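From: Cremilda Pacheco
To: Vornbridge neighbors list
Date: 2018-09-09
Subject: Re: [vornbridge] Moths in the pantry, again

Kartini Entili wrote:

> Has anyone in the Lokgate row had pantry moths this summer? I threw
> out all my flour in March and scrubbed the shelves with vinegar, and
> now they are back. I found two on the ceiling last night and webbing
> in a bag of walnuts that I would have sworn was sealed. Is it worth
> calling someone, or do I just keep cleaning? Also, do the sticky
> traps do anything?
>
> Kartini

Hi Kartini,

We had them for most of last year at our place, so I can tell you what we did. I would not call anyone yet. The man we called wanted to spray the baseboards, and the moths don't live in the baseboards.

The vinegar is fine but it won't do much by itself. The larvae crawl away from the food when they are ready to spin, and they get into any crack they can find. Ours were in the peg holes for the shelves. I went over every hole with a toothpick and then the vacuum with the narrow nozzle. Take the shelves all the way out and look at the undersides too. Check the hinges, and the top edge of the doors, where you'd never think to wipe.
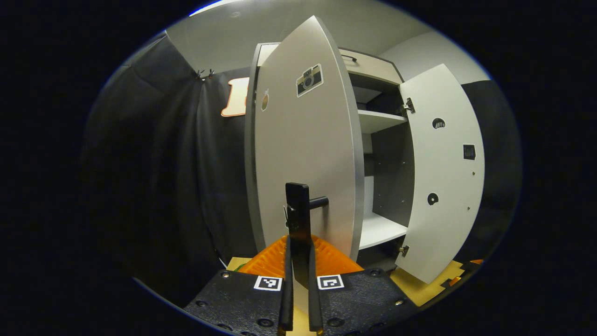 Then go through the food. Anything in a thin plastic bag or a cardboard box is suspect, even if it has never been opened -- they chew through both. Walnuts were the worst for us, then birdseed, then a bag of dried chilies that I had forgotten we owned. Don't forget pet food. Wahyudi Mandagi found his in a sack of dog kibble in the garage after he had already emptied the whole kitchen twice.

Whatever you keep, freeze it. I left ours in the chest freezer for 14 days. A week is probably enough in a good cold freezer, but ours is old and I didn't want to do it again. After that everything went into glass jars with rubber seals. The screw-top kind without a seal is not tight enough, the small larvae get up through the threads.

On the traps: they only catch the males, so they won't clear it up. They are good for telling you where you stand. I put out six and wrote the date on each one. When a trap near the stove kept filling up and the others didn't, I pulled out the drawer next to it and there was a split packet of rice behind it. Change them when they get dusty.

Give it time. I still saw a moth now and then for six weeks after the last cleaning, and I was ready to start over, but then they stopped.

Assunta Cirillo has a box of spare jars from when she gave up canning, if you need some. She asked me to mention it on the list anyway. They are on her porch, the Ngau Street side.

Cremilda

--
Vornbridge neighbors list
To leave the list, write to Yusri Setiawan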